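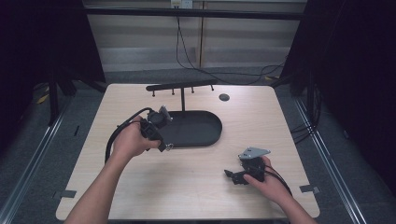 ## Progress report to the Wisten Fund: hallway and entrance furniture

This report covers work completed at the Clarnavier workroom up to the end of January. The grant supports the refurbishment of small household items for families moving into the Trullov flats.

### Work to date

The project has received 847 donated items. Each is cleaned, checked and given a label before it goes into storage. Black T-shaped racks with hanging pegs and an oval tray base have been added to the list of accepted goods, as tenants had asked for somewhere to keep keys and small accessories by the door. The racks are looked over on the light wooden table, where the bar, post and pegs can be examined from all sides.

### Spending

Of the £2000 awarded for materials, the larger part has gone on cleaning supplies and replacement fixings. Van Dijk has agreed to hold its delivery charge at the present rate for a further 3 months.

### Next period

- Complete checks on the remaining racks and trays.
- Deliver the first 2 loads to Trullov.
- Submit receipts for materials with the next claim.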